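Astuces d'atelier : trier les emballages au bras robotisé

Méthode Flumum, essais de mai.

1. Pincer par le bout étroit
Sur un papier torsadé, la pince serre la pointe et laisse le haut dégagé.

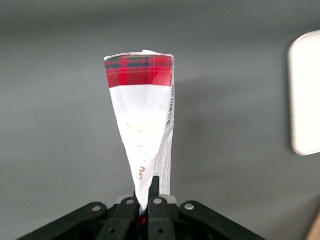
2. Ouvrir large avant d'approcher
Un carton resserré au milieu se vise à la taille. Sur 1013 prises, 812 ont tenu.
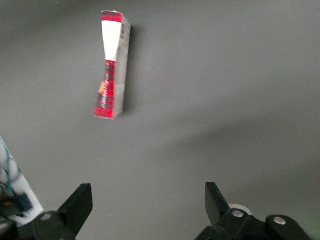 3. Espacer les objets
Bouteille couchée, boîte, plateau vide : laissez de la place entre eux, tiroirs fermés.
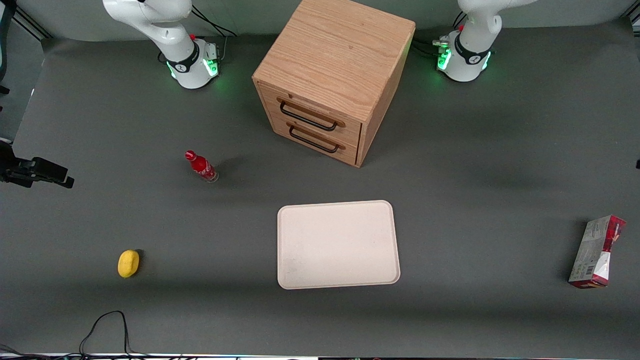 Saavedra signale que 42 essais ne suffisent pas pour régler l'écartement sur du carton mince.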